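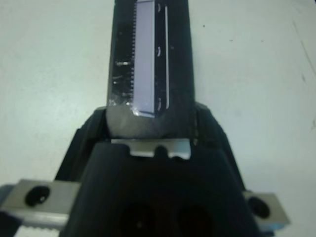
Thread · Swimming

September 17, 2022

OK so a few of you asked how the lake swim went and I kept saying "long story," so I'm going to tell the long story. Get a snack.

Background for new people: I'm 44, I learned to swim properly as an adult, and until this summer I had never been in water where I couldn't see a black line on the bottom. I love the black line. The black line has never let me down.

Then in August my friend Themis Stamatopoulos signed up for the Griradside crossing and told me over pancakes that I should do it too. I said absolutely not. By the time the check came I had registered on my phone with syrup on my thumb.

The course is 2,961 yards, shore to shore. I asked the organizers why it isn't just a nice round 3,000 and got the answer I deserved: that's how wide the lake is there.

First thing I learned is that pool fitness only gets you partway. I could do that distance in the pool, slow but fine. But in a pool you get a wall every 25 yards, and you push off, and you glide, and it's a tiny vacation. The lake has zero tiny vacations.

So I went looking for help and found Evangelia Sarantis, who coaches the early group at our pool. She watched me do four lengths and asked if I always breathed on the same side. I said yes. She said "what happens when the waves are on that side?" and I went home and thought about it all evening.

Breathing on the other side, if you've never tried it, feels like writing with the wrong hand while somebody pours a glass of water up your nose. I hated it for two weeks. Then one morning I did a whole length without thinking about it and got so excited I swallowed half the pool anyway.

Sighting was the other big one. You lift your eyes up just enough to look for your landmark, then roll to the side and breathe like normal. I was lifting my entire head like a startled otter. My hips sank, my legs sank, everything sank. Evangelia put a traffic cone at the end of the lane and made me tell her what color it was. (Orange. It was always orange. She never switched it on me and I never trusted her not to.)

Goggles! People have opinions about goggles. I tried three pairs and ended up with the smoke-tinted Clalell ones, mostly because they didn't leave me with raccoon eyes for an entire work meeting. If you're swimming toward the sun, get the tint. If it's gray out, you'll want clear. Bring both pairs.

I logged everything in Ekix, which I have mixed feelings about. I like seeing the map of where I went. I don't like that it gives you a little badge for "consistency" and then takes it away if you catch a cold. I was sick, Ekix! I was on the couch with soup!

My first real practice in the lake was a disaster and I want to be upfront about that for anyone else starting out. I got maybe a minute from shore, put my face in, saw green and more green, and my whole chest locked up. I stood up. It was waist deep. A kid on a pool noodle asked me if I was lost.

What helped: floating on my back first. Just lying there being a log until my breathing settled down. Then breaststroke with my head up, then a few strokes of freestyle, then back to being a log. Themis paddled next to me in a borrowed kayak and talked about his tomatoes the whole time. I know so much about his tomatoes now.

By the fourth practice I was OK. I still don't love weeds touching my feet. I will never love weeds touching my feet. A weed touched me last week and I made a noise I'd like to forget.

Race morning. The water was 66 degrees, so I wore the sleeveless wetsuit, and I used plenty of lube on the back of the neck because I'd learned THAT lesson already. There were 18 of us in my wave. I stood at the back left corner, which is my advice to every nervous person forever. Let the fast folks go. You don't need an elbow in the ear to start your day.

First stretch was rough. I went out too fast — I always go out too fast — and had to flip over and be a log for a bit. A safety paddler drifted over and asked if I was good. I said "I'm being a log" and she said "cool" and drifted off again. Ten out of ten, wonderful woman.

Then somewhere in the middle it got quiet. I found a rhythm, breathing left for a while, then right, and I could see hills on one side and a white boathouse on the other. I was singing the same dumb line from a cereal commercial over and over in my head. It was the best part of my whole summer.

I did drift. My map looks like somebody dropped a noodle on it. At one point I was sighting on a tree, and it was the wrong tree, and I gave myself a nice bonus tour of the south side. Pick something big and weird looking to aim at. Trees all look like trees.

Coming out of the water my legs forgot what legs do and I sat down in the shallows for a minute. Themis had been done long enough to be dry and eating a banana. He tried to hug me and got wetsuit lube all over his nice jacket.

Afterward we went to Drakos and I had the lamb plate and then, after a short pause, a second lamb plate. The waitress didn't blink. They get swimmers in there every year.

Somebody already asked about my time. I finished in front of 2 people and I'm thrilled with both of them.

Back in the pool tomorrow for an easy one. If you're local and curious, the early group has space, and you can borrow a tow float from the bin by the showers. Just put it back when you're done, the orange one has been missing since August and I want it back.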